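Home News Sports Opinion Obituaries Classifieds Contact

Irkton to test well water again after spring flooding

Households on private wells in the low-lying part of Irkton can have their water tested free of charge starting Monday, the town health office said.

The offer covers 464 homes between the river and Yáñez Road. Those addresses had standing water in the yard or basement at some point this spring, according to a list put together by the public works department. The remaining homes in town are on the municipal supply, which was not affected.

"A well can look fine and taste fine after a flood and still have bacteria in it," said Telma Montecinos, who runs the health office. "We would like people to boil their drinking water until they get a result back."

Residents can pick up a sample bottle at the town hall front desk from 8 a.m. to 4 p.m. The bottle has to be returned the same day it is filled, and before 2 p.m., so that it reaches the county lab while the sample is still usable. Outdoor spigots and hoses should not be used. The office asks that the sample be taken from a kitchen or bathroom tap with the aerator screen removed.

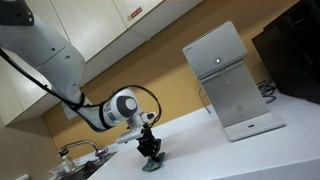
A white robotic arm over a countertop. (Staff photo)

Results are expected within three working days and will be given by phone. If a sample comes back positive for coliform bacteria, the town will pay for one chlorine treatment and a second test. Repairs to a cracked cap or casing are up to the owner. Octavio Arancibia, a well contractor in Pisby, said a new cap usually costs less than $300 installed, but that older dug wells can run much higher.

The last time the town made the offer, after high water four years ago, 16 wells tested positive. All but two were clear after one treatment – the others were later connected to the town main.

Renato Ocampo, who lives on Yáñez Road, said he plans to have his tested even though the water stopped short of his well. "It came up to the shed," he said. "I'm not going to guess."

The town council set aside money for the program at its May meeting. Council member Amancay Durán asked whether renters would be able to request a test without going through their landlord. Montecinos said they would, and that the result would be given to both.

Nitrate testing is not included. Families with infants can ask for it at the desk for an additional fee.

693 views 4 shares 3 comments

Comments

riverbend_kh
Does the bottle have to be picked up in person? My mother is on Yáñez and doesn't drive.

Dale P.
Called and asked, a neighbor can get it for her. You just need the street address.

gardener62
Should have included nitrates for everybody. There are farm fields on both sides of that road.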